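Buscar en el boletín Escriba aquí su búsqueda

Visita al taller de demostración de Prosum

En abril fuimos invitados a la jornada de puertas abiertas que Prosum organiza en su edificio de Urkbridge. Llegamos desde Bainbridge en el tren de la mañana, diecisiete socios de la asociación, y nos recibieron con café y con una charla corta que empezó a las diez y cuarto. Escribo este resumen para los que no han podido venir. Pido disculpas si alguna palabra técnica no es la que usan ustedes; mis apuntes estaban en tres idiomas.

El proyecto se llama Pokum y trata de la manipulación de objetos de casa. La idea es sencilla de contar: una persona hace la tarea con sus manos o con una pinza que sujeta ella misma, todo queda grabado, y con estas grabaciones se entrena después un brazo. Hasta la fecha de nuestra visita tenían 719 grabaciones guardadas, de las cuales 364 corresponden a tareas de mesa, es decir, levantar, girar o colocar una cosa pequeña. El resto son cajones y puertas, y de esta parte nos hablaron poco.

Lo que más me interesó fue la explicación sobre los marcadores, estos cuadrados blancos y negros que el ordenador reconoce con facilidad. Sirven para saber dónde está la mano o la herramienta en cada instante. Un compañero preguntó si no sería mejor prescindir de ellos, y le contestaron que lo están probando, pero que de momento la precisión baja demasiado para los objetos finos. También preguntamos por el precio de la pinza. No nos dieron una cifra, solamente que las piezas se imprimen en el mismo edificio y que una pinza completa se monta en casi 40 minutos.

Después de la charla pasamos a la sala de trabajo. Hay que decir que yo esperaba una fábrica, y encontré una sala con pared de ladrillo, un escritorio y un jarrón con flores. La tarea del día era con un marco pequeño. Me explicaron que un marco es más difícil de lo que parece: es estrecho, se cae hacia atrás y el cristal refleja la luz.

Se puede trabajar con la pinza de mano (las dos primeras fotos) o con guantes que llevan un cubo de marcadores encima (la tercera).

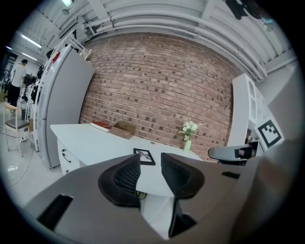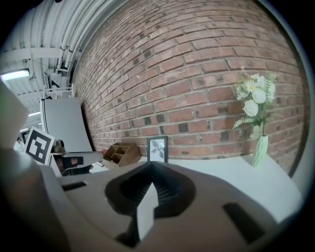
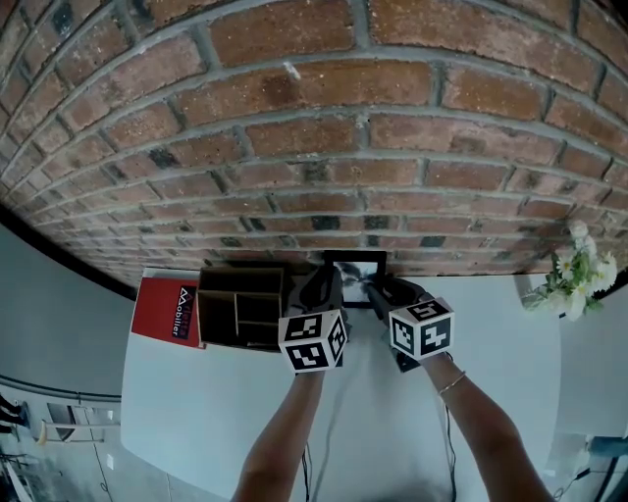
Lionel Lockwood nos escribió después de leer el borrador de esta nota, y su opinión es menos entusiasta que la mía. Según él, una mesa ordenada enseña poco, y le gustaría ver las mismas tareas en una cocina con platos por medio y con niños que pasan. Añade que los guantes le convencen más que la pinza, aunque teme que una persona mayor se canse pronto con los cables. Le he pedido que traiga estas preguntas a la próxima visita, que será en otoño. Los que quieran apuntarse pueden hacerlo en la secretaría hasta el mediodía.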